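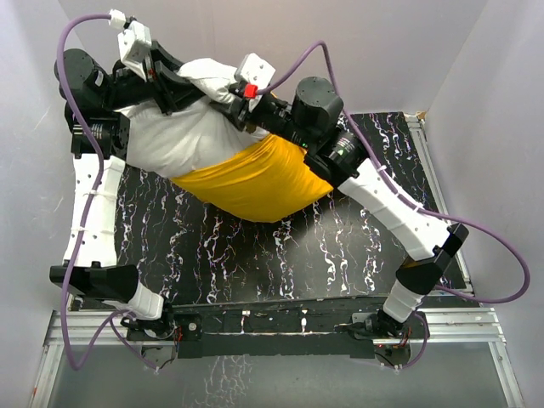 Teleoperators wanted for the Lomar project

We are looking for four people to join us at Previer from January and teach a pair of robot arms to handle soft things: pillows, cloth, stuffed shapes, anything that sags or folds when you pick it up. It's fiddly, absorbing work and we love it!

You'll drive both arms by hand from a leader set, doing the same short task again and again with small changes each time. Every good run becomes one example for the learning system. So far we have 2,149 of them, and we need plenty more – especially two-handed lifts and handovers, where the model still gets confused.

What a shift looks like
Start at 9 a.m., check the cables and grippers, then record in blocks of 50 runs with a proper break after each. You also mark the failed runs and write a line on what went wrong. Those notes get read, and they have changed how we set up tasks more than once.

Who we'd like to hear from
No robotics background needed. Steady hands and patience matter a lot, and so does speaking up when something feels off. Past trainees have come from sewing, gaming and dental labs. Training is paid and takes your first week.

To apply, send a few lines about yourself to Xuân Trương at Previer. A résumé is fine but optional.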